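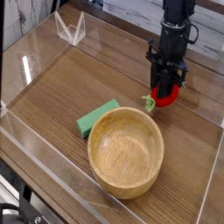
Cell 2: gripper at the red ring, bowl and green block on the table.

Planner release check, Matos cell
July 23, 2025
2 min read
Search this site Go

1. Emergency stop tested before loading the new planner. OK.
2. Collision model includes all acrylic walls. OK, but the small V-shaped stand on top of the back wall was missing in the model. Added now as a keep-out box.
3. Speed limit near the table set to 36 mm/s. OK.
4. Perception: the clear walls give reflections. A bright streak on the left wall must not become an object in the list. Comment: the filter in Jesier removes it, please check again if the lamps are moved.
5. Green block and light green piece have separate labels. NOT OK. Two times they were merged in replay. Ticket 436 is open.
6. Bowl rim height given to the planner by hand. OK for this release only.
7. Watchdog stops the arm after 200 ms without a camera message. OK.
8. Log saved under run 3,479. OK.

Result: may run at low speed with a person at the stop button. Full speed only after point 5 is closed.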